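Kekex 519 steam iron and Ruvwood side trolley: review after 16 weeks
Reviewed by Rezaul Herath

I bought these two for the laundry end of our workroom, where we wash and press cloths, shirts and aprons most days of the week. The iron was the main purchase. The trolley was added to the same order to bring it over the free delivery limit, and it has turned out to be the more used of the two.

The old iron was a Brophy that lasted well but had started leaving brown spots on pale cotton. I tried descaling it twice and then gave up. I wanted something with a plain dial, a tank that fills without a funnel, and a cord long enough to reach the far side of the table. The Zordale was on the shortlist as well, but it has a touch panel, and I do not like setting an iron with damp fingers.

The trolley

The Ruvwood is a small black metal trolley with a white top shelf edge and an open shelf lower down. It came flat with a hex key. The instructions are one sheet of drawings and they are clear enough, except that the two side pieces look the same and are not. Check for the small hole at the bottom before you tighten anything. I had to undo one side and start again.

It stands to the right of the washing machine, close in against it. The washer is a front loader with a dark grey finish and a glossy top, and small bottles and odd boxes have always ended up on top of it. I had hoped the trolley would put an end to that. It has helped, but the top of the machine is still the nearest flat surface and things still get put there.
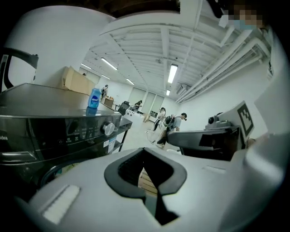 The open lower shelf is the useful one. Powder, pegs and the spray bottle all go on it and can be reached without moving anything. The shelf has no lip at the back, so push it up to a wall or something will go over sooner or later. The paint has chipped at one corner where it knocks against the door frame. It rolls well on a hard floor and badly over a mat.

I would not put a lot of weight on the top. A full basket of wet towels makes it lean slightly, and I now use it only for dry things.

The iron

The 519 is grey and black with a pointed soleplate. The point is the best thing about it. It gets between shirt buttons and into the corner of a collar without much fuss, and it goes along a narrow hem without catching. The plate is smooth and I have had no sticking, even on a polyester mix that the Brophy used to drag.

The tank holds 200 ml. For a couple of shirts this is plenty. For a Saturday pile it is not, and I fill it three or four times. The filling flap is at the front and opens wide enough to take water straight from a jug. It does need pressing shut firmly. On two occasions I thought it was closed and got a wet sleeve.

Steam is steady on the top two settings. On the lowest one it spits, and the leaflet admits as much and says to iron dry at that heat. I have done so ever since. The extra burst button is stiff and will tire your thumb on a long session.

Striped cotton is what I judge an iron on, as any pulling shows at once in the lines. We have some in pastel colours, yellow, teal and purple with green and white, and it creases badly if it is left bunched up after washing. With the 519 I can get a piece flat in two passes if it is slightly damp. From bone dry it needs the burst button and more patience. I have not seen it push a stripe out of line yet, provided I lift and set down at the folds and don't shove.

The handle is comfortable in a medium hand. Anyone with larger hands should try one in a shop first, as the gap under the grip is on the small side. The cord is thin and bends easily, and it comes out on a swivel that works for both left and right handers.

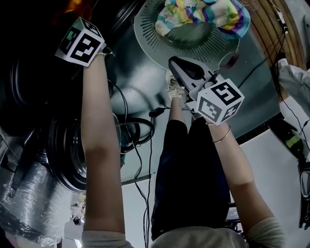
Heating up and cooling down

It takes 80 seconds to reach the cotton setting from cold. The light goes out when it is ready and comes back on every so often while you work, which is normal. Cooling is slow, much slower than the Brophy. Leave it upright on something that won't mark and don't wind the cord round it until it is properly cold.

There is an automatic switch-off. It cuts in too soon for me if I stop to fold, but moving the iron wakes it again.

Niggles

The water window is tinted and hard to read under strip lights.
The measuring jug supplied is too small to be any use.
The trolley's wheels pick up thread and need clearing out.

Would I buy them again?

The iron, yes, at the price I paid in May. It has gone up a bit. The trolley, yes, though I would get the version with the raised edge if it is in stock.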